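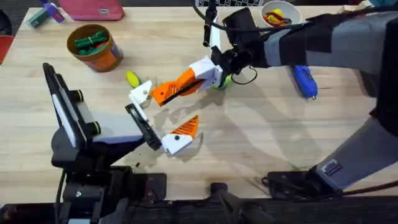 Item 3: the two arms on the bench, grippers almost touching.

Home Teams Minutes Parts List Contact
Search this site

Wekora Robotics Club -- September minutes

Seven members present. Started at 4:15 p.m.

1. Last minutes. Approved, after "the arms work" was changed to "the arms move."

2. Money. Balance is $2,186. The Ekpo entry takes a chunk of that. Two members asked what we get for it besides a table and a wall outlet. No answer yet.

3. Trirnum project. The arms team wants to enter the two-arm handoff. The secretary asked how often it works. The team said "most of the time" and was asked for a number. They have 44 logged trials and have not sorted the drops from the catches. The ridged orange fingers are said to grip better than the old ones. Maybe so -- there is no test of the old ones to compare with. Agreed: sort the log before anyone fills out the form.

4. Training data. Rutatar's team claims more than 4,000 saved clips. Several members doubt that many are usable. To be checked by hand, starting with the oldest folder.

5. Bench. Request to keep the cup and bowl in the same spots between runs. Counter-request to move them, or we only learn that it works in one layout. Voted to move them, 5 to 2.

6. Demo night. Put off again.

Ended 5:20 p.m. Bring the log.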